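Dusting Jobs We Put Off, and How to Get Through Them

I moved back to Murkthorpe with two cats, a coal-effect fire and far too many books, so I think I can claim to know a thing or two about dust. It gets everywhere, and the places it likes best are the ones you never look at from one week to the next. I do mine in a big go at the start of autumn, before the heating comes on and bakes it all, and then again in December if the family are coming.

Start high and work down

I know everyone says it, but it bears saying again. Tops of wardrobes first, then picture rails, then lampshades, and leave the floor until the very end. For the wardrobe tops I lay down old newspaper once they're clean, and next time I just fold it up with the dust inside and put down fresh. My mother did it and I've never found anything better.

Lampshades

A lint roller, the sticky sort for coats, is lovely on fabric shades. Pleated ones are fiddlier, and for those I use a soft, dry paintbrush, an inch or so wide, kept only for that job (I tied a ribbon round the handle after it went off to gloss the back gate). Take the shade off the lamp first if you can, and let the bulb cool.

Radiators

Hang a damp towel behind, then blow down through the fins with a hairdryer on its cold setting. Most of the fluff lands on the towel. Do this with the heating off - you'll be far more patient about it.

The computer

If you have one of the big upright ones that lives under a desk, it will be pulling in carpet fluff all day long. Mine was making a noise like a small aeroplane before I gave in and asked Hongjun Cheng next door to show me how. Shut it down properly, switch off at the wall, pull out every lead, and carry it to a table with good light.

Lay it on its side and take the side panel off, so you're looking straight down into it. Use short puffs from a can of compressed air, held upright, and keep a finger on the fan blades so they don't spin. Leave the power supply closed up, whatever you do. That's the metal box the mains lead plugs into, and it isn't one for us to open.
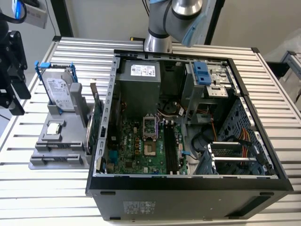 Books

Hold each one firmly shut and brush along the top edge, away from the spine. I manage 20 or so in an evening with the wireless on, then stop before I get cross. A whole bookcase in one go is a misery, and you end up sitting on the carpet reading anyway.

Cloths

Old cotton vests make the best dusters, cut square and washed without fabric softener, as softener leaves a film and just pushes the dust about. Shake them outdoors, and do check which way the wind is blowing first.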